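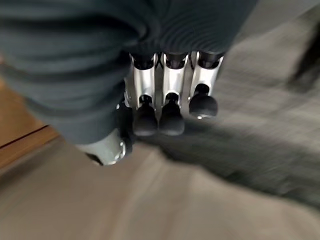
Metal fingers over the floor, dark fabric at the wrist

Ticket: Episode recap pages show the wrong episode text
Product: Pomeo listings, drama serials section
Reported by: Rakiya Odukoya
Assigned to: Kelechi Bashir
Status: Resolved, monitoring

Report
Recap pages for the serial Lombridge display the text of the previous episode under the new episode's title. Cast list and air time are correct. Readers noticed when the wedding recap described the hospital episode again. Seen on desktop and mobile, logged in and logged out.

Steps to reproduce
Open the Lombridge series page. Select episode 246. The title reads 246, the body is the recap for 245. The server returns status 200, so the link checker does not flag it.
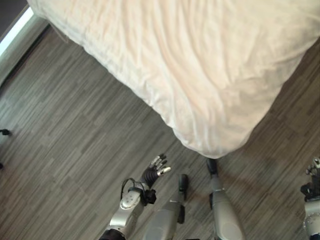

Page last changed: May, 16:20, by M. Bhatia

Log
Bashir: Reproduced. Cleared the page cache for one episode. No change. The wrong text is in the stored record.

Bashir: Compared with Amadi, which uses the same template. Amadi is fine. Difference found — Lombridge aired a double episode in April and the broadcaster's feed gave both halves one number. Our editors file them as 2 entries. Every recap after that point is shifted by one.

Bhatia: Import job matches recap to episode by position in the list, falling back to the episode number only if the list lengths differ. They did not differ, as an empty placeholder had been added at the end of the season. Placeholder removed on staging. Import now fails with a length warning, as expected.

Essien: Please do not rerun the full import on live. It overwrites manual spoiler tags.

Bhatia: Agreed. Changed the match key to the internal episode ID and ran it against Lombridge only. 1,620 records checked across all seasons, spoiler tags kept.

Odukoya: 246 is correct now. The double episode still shows the same summary on both halves.

Bashir: Separate cause. The second half had no recap of its own and inherited the first. Text requested from Ona Urbonaitė on the recap desk. Field left blank until it arrives.

Open items
Apply the ID match to Mandel before its season finale.
Add a check for duplicate episode numbers in the feed.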